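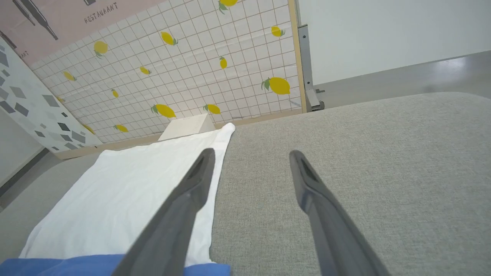
Water hardness at the Larnport house measures 305 ppm, and most of my laundry trouble this year came from dosing as if it were half that. The powder was Perance, used at the rate printed for soft water. A white cloth laid out on light gray upholstery makes any leftover dullness easier to judge than one on a dark surface, so I now compare whites that way.

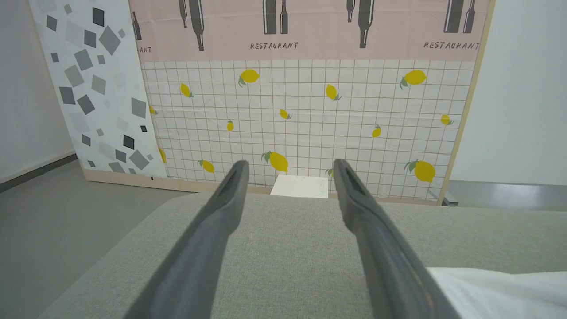
The corrected dose is 93 g per full load, with a second rinse. After 19 loads the stiffness in the towels is gone. Gray cast on the older cottons has changed very little. I will repeat the hardness test in October.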